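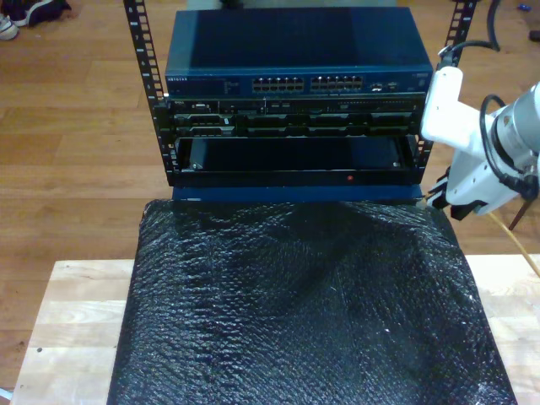 *Open rack, NETGEAR switch above a DELL server.*

**To:** zosier-admins
**From:** Octavio Taipe
**Date:** Feb 28, 2019
**Subject:** Re: Moving the old list archive to Radu

Jairo Castaño wrote:

> I read through the plan from January and I have three questions before I sign off on it.
>
> 1. What happens to the old links? People have been pasting archive URLs into the Vasholm wiki for years. If the message numbers change, all of those go to the wrong place or nowhere.
>
> 2. Are we keeping attachments? The old software stripped some of them out and stored them in a separate directory. I don't think the January plan mentions that directory at all.
>
> 3. Who can see the private lists after the move? Right now it's one password per list. Radu wants an account for each person.
>
> I'm fine with the rest. I would like the old archive to stay up, read only, until we are sure.
>
> Jairo

Jairo,

Taking these in order.

Links: Radu assigns its own message numbers on import and there is no setting to change that. It does keep the Message-ID header, so I wrote a short script that reads the old HTML pages, pulls the ID out of each one, and writes a redirect line. I ran it against the first 2,000 messages of the general list. It failed on 83 of them. I looked through the failures and they are all from the period when the Plalum gateway was adding a second Message-ID header to everything. The script takes the first header and Radu takes the last. I'll change the script to match and run it again on the same set.

Attachments: you're right, the directory was left out of the plan. The import reads the mbox files only, and the stripped messages have a line of text where the attachment used to be. My proposal is to copy the directory over as it is and leave those lines alone. Putting the files back into the messages would mean editing the mbox files, and I would prefer that we leave those untouched. The path in the line of text will still work if we keep the same directory name. 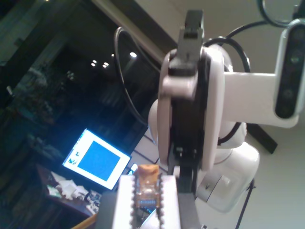
*White arm and gripper, seen from below.*

Private lists: each current subscriber gets an account created from the subscriber roll, with no password set. They use the reset page the first time. Anyone who has left a list loses access to its archive, and that will be a change for a few people who still use the shared password. List owners should send a note about this before the switch. I can draft one.

On keeping the old archive up, agreed. It can stay on the old host, read only, with the search form removed. The search index is the part that keeps filling the disk.

Remaining work on my side:

- fix the script for the double headers
- add the attachment directory to the plan
- draft the note for list owners
- test the import on one private list with the owner's permission

If anyone has a copy of the general list mbox from before the Plalum gateway was set up, please write to me off list. Ours has a gap near the beginning and I'd like to fill it before the import, as adding messages later shifts the numbers again.

Octavio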